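**Can a robot clear off a toilet tank yet? Serious question, mostly**

Posted by Bezawit Gashaw, 8/5/20

I manage a building of 28 short-stay units and the chore that eats my cleaners' time is the top of the toilet tank. Guests treat it as a shelf. Every turnover, somebody has to lift off whatever is up there, wipe underneath, and put back the things that belong. Floors I have handed over to a round vacuum that gets stuck under the same radiator every morning, and I consider that a success.

A salesman from a firm called Lernov told my boss that arms can do "all routine bathroom tasks" now. My boss has begun using the word "pilot." I have been sent some renders to look at, with a bathroom arm and a tank with a few things on the lid, and I would like to know how much of this is real before I have to sit through a meeting.

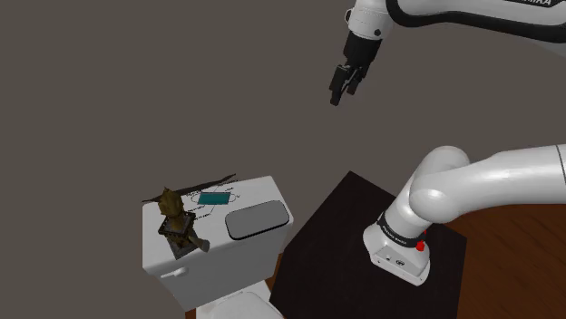
Yaw Asante: Depends what you mean by "do." Picking up a known object from a known spot has been routine in factories for years. Your bathrooms are the opposite of that. Every guest leaves something different, in a different place, and the arm has to decide what it is, where to grab it and whether it's trash. Nobody's vacuum has to work out whether the thing in front of it is a souvenir.

I did maintenance on packing lines at Prarura for seven years. The arms there were wonderful as long as the boxes arrived square. One box a little crooked and you'd get a red light and a guy with a stick. (I was the guy with the stick.)

Ask the salesman three things and write down what he says:

- How many different objects has it handled that it had never seen before?
- What happens when it drops one?
- Who comes out when it stops, and who pays for that?

If he answers the first one with a video, you have your answer.

---

**Weronika Jasińska**

I'm going to be a bit kinder to the machines. I spent July helping a friend test pick-and-place in simulation and it is better than it used to be. Flat stuff is still miserable for an ordinary two-finger gripper. Think of a card lying on porcelain: there's no side to grab, so the fingers just tap at it like a cat. Tall stuff with a fat middle is much easier.
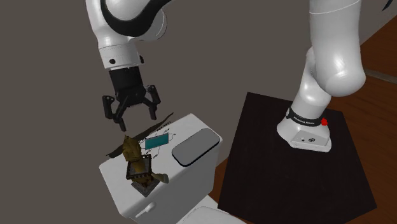
Then there is the question of what the arm stands on. Most people forget this. A fixed arm needs a solid mount near the toilet, and I don't know what your bathrooms are like, but in mine there is room for a toilet brush if you're polite to it. You either give up floor space in every unit or you put the arm on wheels, and once it's on wheels you have bought yourself doors, bath mats and wet tile to worry about.

Also, simulation flatters everybody. In a render there's no limescale, the light never changes and no guest has left a hair tie stuck to the lid with something. I wouldn't dismiss it – it's how you find out cheaply that an idea is bad – but I'd want to see the same job done in a real bathroom before I moved a single cleaner off the schedule.

What I think you could get, if somebody else is paying:

1. An arm that takes one sturdy ornament off the lid, if it's a shape the fingers can close on. Grabbing across a solid body is the good case. 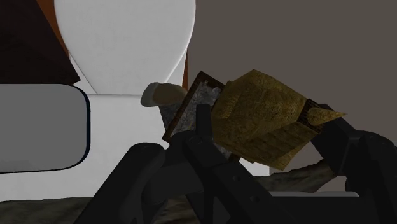 2. An arm that wipes a lid that is already clear. Wiping a flat surface is fairly well understood, though it'll miss the corners, same as my brother.

3. Everything else on a tank, sorted and put back where it belongs. Not this year. I'd be surprised by next year too.

---

**Bożena Kołodziej**

just put a sign up asking them not to put things on the toilet

---

**Bezawit Gashaw**

There is a sign, Bożena. They put things on the sign.

Yaw, I asked your first one by email. He sent a video. Weronika, thank you, I'm printing your list for the meeting and leaving out the part about your brother. For now I've asked for a shelf in each unit, and the quote for the shelves came to 2767 all in, with fitting. My boss thinks that's expensive. He has not seen the quote for the arm.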